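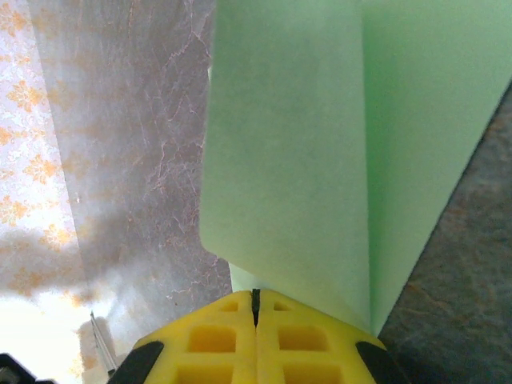

We drove over to Gillilville for the open day at the Mertens workshop, which I had been looking forward to since they announced it in the spring, and I'm glad we left early because the parking filled up fast. They had coffee and very good plum cake by the door, and a lady at the desk gave each of us a paper badge and a group color. We were blue.

The part I most wanted to see was the paper-folding station. Mertens has been teaching a robot to handle folded paper, and all of it is done by gathering examples. A person guides the gripper through a fold from start to finish, the little camera at the wrist records everything, and then the paper is swapped and they begin again. They are at 3,649 examples now and would love to have 800 more by September. Our guide told us that a good session gives them 100, and that the morning crew had stopped at 57 so the visitors could have a turn. Imagine that!

I had expected steel claws, I suppose, and so I was charmed by the fingers, which are bright yellow with square openings in them, like something out of a toy box. The pale green sheet they were using that day stood up in two panels with a crease between them, and it looked so delicate next to all that yellow. They change the background quite often too (there was a veined, marble-like surface and a cloth or paper with small orange flowers), so that the system doesn't get attached to one particular table. My husband wanted to know about shadows and glare, and the answer was that they leave plenty of both in, as real kitchens and offices have windows.

I did get my turn. It is harder than it looks! I squeezed too early, the sheet slid, and I was told very kindly that clumsy tries are kept as well, in a folder of their own. My second went better.

Afterward we walked through the Clonholm room next door, where they sort and label the recordings, and I'm afraid my feet were getting tired by then, so I can't tell you much about it except that the chairs were comfortable. We stopped in Mitley for soup on the way home. If you plan to go next time, sign up for the morning group, and bring a sweater.

Questions about our outings? Write to us through the contact page. | © 2022 | Back to top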